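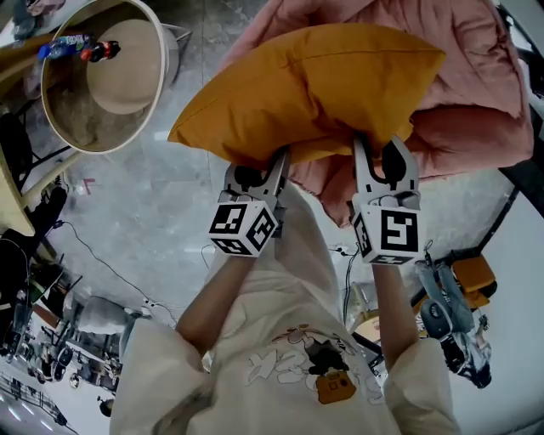 Rūta had decided that this was going to be the year she learned to swim, and she decided it in February, which everybody knows is when the real resolutions start! January is only practice. She wrote it on the first page of a new notebook – LEARN TO SWIM, all capitals, underlined twice – and then sat on the floor next to the bed and felt wonderful. The pink quilted comforter was in a heap and the mustard-yellow pillow still had to be put back where it belonged, but who makes a bed on a day like that? She called Ott instead.

"Swim where?" he said.

"The pool on Haruna Street. It's 200 steps from the bus!"

"You hate getting your face wet."

"I used to hate it," said Rūta. "That was the old notebook."

The first lesson was on a cold, bright evening and she loved every minute, even the ones when she was coughing. The teacher was a tall, quiet man named Facundo Iturra who never raised his voice. He had her hold the side and blow bubbles. So she blew bubbles, next to two six-year-olds in goggles who were much better at it, and one of them told her very kindly to hum while she did it. She hummed. It worked! She hummed all the way home on the bus with wet hair under her hat, and she wrote it down on page two: HUM.

By page nine she could float. By page fourteen she could kick from the wall to the first rope and back (with the board, but still). Ott came once to watch, sat up on the bench with a bag of warm rolls, and clapped so loudly that the lifeguard looked over.

"How far do you want to get?" he asked her afterward, while they were finishing the rolls outside.

She hadn't thought about it. She looked at the steam on the big windows and said the first number that came into her head.

"500 yards."

"By when?"

"By the end of the notebook."

Ott took it from her and flipped through what was left – all those clean white pages, so many of them – and handed it back with a buttery thumbprint on the cover.

"Better get a thinner one next year," he said, and they ran for the bus.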